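About Us

Zutach Snack Boxes
Small boxes, packed by hand 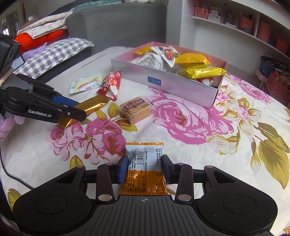 We started in a spare bedroom and we still do a lot of our planning there. Zutach packs mixed boxes of single-serve snacks and mails them to homes, dorms and small offices. Jovita Ibarra runs the business and decides what goes in each box. She grew up over her parents' grocery store in Purves, where the snack aisle was the one place customers would stand and read every label, and she has been reading them ever since.

2 shares

What we pack

Most of what we send is savory. We like biscuits with a strong seasoning, such as five-spice beef, and we always try to fit in a packet of mixed nuts. Sweet things go in too, usually wafers or filled rolls, but never more than a third of the box. Everything is individually sealed by its maker. We don't open, weigh out or repack food ourselves.

Many of our snacks are imported and the front label may not be in English. Each order comes with a printed sheet that gives the name of every item in English, the ingredients and the allergens. Please read it before you share a box. If you have a nut allergy, our boxes are not a good choice for you, even if you ask us to leave the nuts out, as everything is stored on the same shelves.

How a box goes together

Jovita lays out a trial box before we order stock. She puts the packets down loose first, moves them around, and packs them the way a customer would see them when the lid comes up. Flat packets go against the back wall of the box, standing. Puffy ones lie across the front where they won't get crushed. Biscuits go in last. If the lid has to be pushed down, something comes out.

It is slow work, and a trial box can change several times in an afternoon. A packet that looked fine on the supplier's list may turn out to be too tall, or the same color as everything next to it. We also throw out anything with a weak seal — a burst bag of crumbs spoils the whole order.

Once the trial box is settled, we write up a packing card and the same layout is used for the full run. Two people pack and a third checks against the card.

The boxes

We sell 3 sizes. The Umon is the smallest and fits through most mail slots. The Vuvance is our regular box and the one most people reorder. The large box has no name yet, and we are open to suggestions. All of them can be reused, and customers tell us they keep sewing things, chargers and birthday cards in them.

Where we are now

In our first year we sent out 600 boxes. Last year it was almost 1000. We moved the packing out of the house and into a unit behind the Purves post office, which has made the morning drop-off a good deal shorter. New boxes come out in March and September.

We don't have a storefront, but local customers can pick up orders at the unit if they write ahead. For office orders, let us know how many people you are feeding and whether anyone avoids meat — we can put together a box without it if we have a week's notice.

Page updated 8 July 2021

0 comments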